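Home | Store Skills | Displays | Stockroom | Contact

2018-06-06
By Omid Tabrizi

How to Face Up a Body Wash Shelf

I love a good body wash shelf! Give me a messy bay at the start of a shift and I'm happy for the next hour. I learned the job at Craddock, where our bath aisle was 60 feet long, and the method hasn't changed much since.

Start with the strays. Go along the shelf and pull out anything that doesn't belong with its neighbors, like a different brand or a refill pouch that somebody changed their mind about. Put them in a tote and take them home at the end in one trip.

Next, bring everything forward. Hold pump bottles around the body, never by the nozzle (pumps twist open very easily, and then you've got lotion on your sleeve). Slide the front row up until it's an inch from the edge, then close up the row behind it.
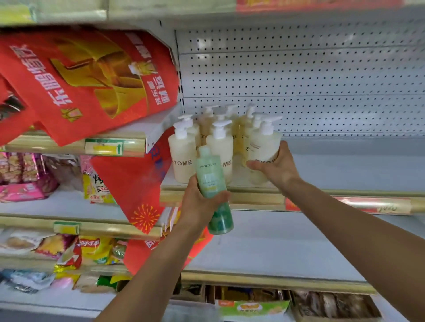 Use both hands. One steadies the bottle that's staying put while the other lifts its neighbor in or out, and you'll knock over far fewer that way. Tall bottles with narrow bases go down like dominoes, so take those slowly.

Now turn the labels. Brand name square to the aisle, every bottle in the front row. I like the nozzles all pointing the same way too, usually left. It's fussy, but wow, does it look sharp from the end of the aisle!

If you have gaps, fill from the back first and check the stockroom after that. When new stock comes in, the older bottles go in front. Wipe the shelf while it's clear, using a barely damp cloth for any dried soap.

Last, step back 2 paces and look at the whole bay. Fix whatever your eye lands on first, then go empty that tote.

I'll be doing hair color in September.

Last updated: 2 years ago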